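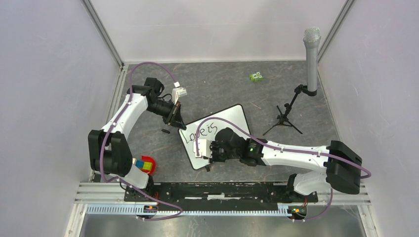
Page last changed: October, after Vibeke found the typos

The Baltilwood open day starts at 9, which in practice means the gate opens at 9 and the coffee at 9:40. Raris, our walking club, went because it had rained off the walk, and a sawmill has a roof over most of it.

Our guide was Kári Ketilsson, who has worked there 33 years and gives the impression of having been asked about splinters in every one of them. He took us first through the log yard, where the sprinklers run all summer to keep the pine from cracking. Vibeke Ingvarsson wanted to know how many logs were in the big stack. The board in the office said 3,720. Kári's own list said 3,713. He looked at both for a while and moved us along to the debarker.

The debarker is very loud. We were given earplugs and then a ten-minute talk, in that order.

The drying kilns were the best part, mostly for the warmth. Boards go in for days and come out a little shorter on patience, Kári said, and so do the people who stack them. Lunch was pea soup in the planing hall - good soup, one ladle, long line.

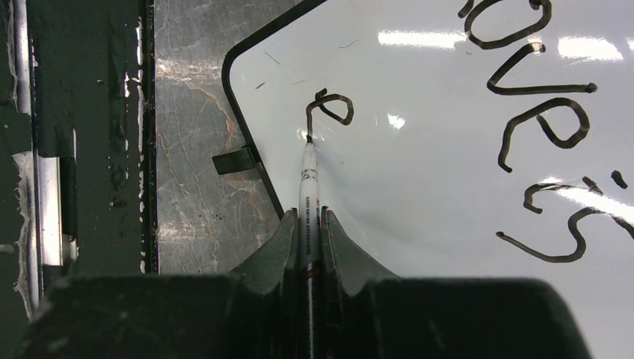

Marker on whiteboard, open day.

After lunch you could buy offcuts by the sack. I bought 2 sacks of larch and carried them to the far parking lot, having parked near the wrong gate. The near lot belongs to Gunnlaugsson, the trucking firm next door, and they do check.

Entry is free, sturdy shoes required. The bus from Astau stops at the main gate, but the last one back leaves before the raffle.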